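Lessons From the Edge of the Bed

The teaching hour in the Lelbridge apartment starts after supper, once the dishes are stacked and somebody has found the good charger. There is no lab here, no painted lines on the floor, no white coats. There is a bed with a flowered blanket on it, a cardboard box, a great many stuffed toys, and a gripper you hold in your hand and work like a very patient pair of tongs.

The program is called Sonberg, and what it wants is examples, which is a modest word for an awful lot of picking things up and putting them down again. Each person who signs on is asked for 500 of them, done at home, among their own belongings, in whatever light the evening gives. You reach, you close the fingers, you lift, you set the thing down in the box, and the whole small errand is saved for a learning system that will someday (everyone hopes!) do the same with an arm of its own.
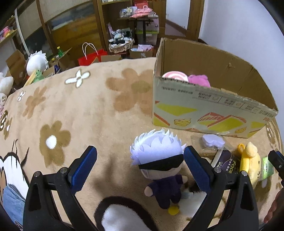

Open fingers on either side of a blindfolded plush doll, with the box waiting behind.

Plush is a harder subject than you might think. A soft toy gives when you squeeze it, then leans, then slides off in a direction you hadn't planned on, and a doll with spiky hair offers you a dozen places to take hold and only a few that are any good. The people who do this work get fond of particular toys and quietly dread others. I was handed the gripper myself for a while and came away with a new respect for my own thumb, which has been doing this sort of thing all my life without a word of thanks.

The handbook, written at the Somogyi workshop and stapled by hand, runs to 90 pages, and most of it comes down to slowing up. Come in level. Let both pads touch before you press. If you drop something, keep going and pick it up again, for the fumbles are saved too, and the folks in Tromeditz who sort through the recordings say they're glad to have them.

Then there are the wrapped things, the packets and pouches and little household goods that turn up in every home, and they ask for another touch altogether. 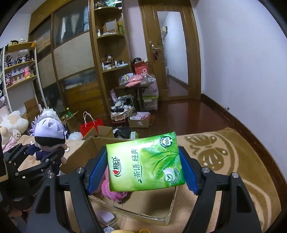
A green pack of tissues held by its two edges above the open box.

A pack of tissues is light and a bit slippery in its wrapper, and it will happily tip to one side while you carry it. That's fine. A tidy, dead-level lift every time would teach the system very little about real evenings in real rooms, where people are tired and the blanket has rucked up under the box.

I asked whether it got dull, and was told that it did, a little, and that you put on some music. The next batch from Lelbridge goes off in November, and there's a shelf of figurines that hasn't had its turn yet.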